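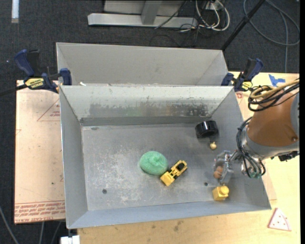 Wednesday, late

I can not sleep so I write. The letter from the college came today, in the afternoon, together with the gas bill and a catalog for garden furniture which is not for us. I am accepted to the evening program for medical coding. I read it standing in the kitchen with my coat still on, and then I read it again, slowly, to be sure there is no word like "conditional" in it. There is one, but only about the vaccination record.

The program is three semesters. I had two letters from two schools in my hand this month, and tonight I put them next to each other on the bed. Rotich College is public and it is far, two buses. The Zaltari Institute is private and it is fifteen minutes on foot, and they call me on the phone very often, a different lady each time, always very friendly. At Rotich I waited on the phone so long that my tea became cold, and then the man told me in one minute all that I needed.

I wrote the costs on the back of the gas bill. Rotich asks $1,675 for each semester, with the lab fee inside the price. The books are $608 for the first semester if I buy them new, and I will not buy them new. Zaltari does not write the price on its page. They say we will discuss it at the visit. My sister says that a shop with no prices on the door is never a cheap shop, and I think she is right in this.

But I want to be fair and write also what is good there. The classes at Zaltari are smaller. They have a contract with Medgate, so the students do their practice hours in a real billing office, and some of them stay there afterward for work. I asked how many stay. The lady said "many." I asked if there is a number, and she said she would send it to me by email. This was eight days ago.

Rotich has a page with all the numbers, so many that I needed the dictionary. I learned the difference between "enrolled" and "completed," and it is a big difference. In the health programs together they had 733 students who started, and the page shows for each program who finished and in how many years. Coding is somewhere in the middle. Dental assisting is better. Nursing is a long list that I did not read, because nursing I have decided already against, with my back.

At work I told only one person. She did the same certificate when her children were small and she says the anatomy is the hard part, more than the codes. The codes you can look up, but the anatomy must be in your head. I was glad to hear it. I had anatomy at school, in my own language, and many of the words are Latin in both. Femur is femur. It is the small words that give me trouble - "onset," "follow-up," "rule out." For a long time I believed "rule out" means to make a rule.

Then there is the question of the software. Rotich teaches on Nondex, and in the job ads I saw Nondex maybe in half of them. The other ones want something else or they write only "experience with billing systems." I put this question on my list for the orientation. My list is already one full page and I should make it shorter, or they will be afraid of me.

I also looked for the financial aid form tonight. It wants the tax papers from the year before the last one, and these are in the blue folder, and the blue folder is not where it should be. I looked under the bed and behind the winter shoes. Tomorrow I will look in the car.

My mother I called at seven. She asked if I am not tired of school at my age. I said that I am tired of the warehouse. She was quiet a little and then she asked what a medical coder does, and I explained badly, and she said "so, you will be at a desk." Yes, I said. She liked the desk.

I must answer Rotich before the end of the month, with the deposit. I think I know what I will answer. I want only to sleep one time on it, and it is now past one, and the alarm is at five-thirty.

For tomorrow: blue folder, vaccination record, ask about changing the Thursday shift, milk.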